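Home News Business Local Opinion Contact

Flultgate pauses home robot after door fault, says fix is on the way

Flultgate has stopped new deliveries of its Liao home helper after one of the robots pushed against a closed glass-paneled door at an assisted living building in Flelville and kept pushing. A pane cracked. No one was hurt, the company says, and the 40 units already placed with customers will stay where they are with their door feature switched off.

The incident happened in April, shortly after 6 a.m., when the hallway was empty. According to a two-page notice sent to customers, the robot "misjudged the state of the door" and its contact limit did not cut in as it should have. The notice does not say how long the robot kept going, how hard it was pushing, or who turned it off.

It also does not mention that Flultgate had a warning. In the company's own test log, which was shared with this site by a customer, the Liao software was put through 502 door attempts in simulated rooms before the spring release. It failed 135 of them. Some were minor, such as stopping too far from the handle. Others were put down as "treated as open," and most of those involved doors with many small panes.

Flultgate does not dispute the log. It says the numbers come from an early build and that the version sent to homes did much better. Asked for the later results, a spokesperson said they were being prepared.

Corina Anghel, who reviews safety cases for building owners and has read both the notice and the log, was not impressed. "They tell me the software was improved, and maybe it was," she said. "But the cutoff is a separate thing. If the robot gets the door wrong, the cutoff is supposed to save you. I don't see one page on why it didn't."

She also questioned how much weight the simulated rooms can bear. The doors in them are drawn with nearly black panes and jagged edges, and a real door at dawn, with a lamp on behind it, may look nothing like that to a robot. Flultgate says it varies the lighting in its tests. It did not say by how much.

The planned fix is a software update, to be tried first in simulation and then on real doors at the company's site in Drorbridge. Flultgate expects to finish in about 70 days. It has not said whether anyone from outside will be there to watch, or what failure rate it would accept before turning the door feature back on – a question we put to it twice.

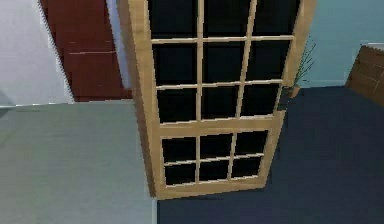

The building in Flelville has had its pane replaced at Flultgate's expense. Its manager said the robot is still on site, parked in an office, and that she has not decided whether to renew the lease.

Get our morning newsletter. Enter your email to sign up. You can unsubscribe at any time.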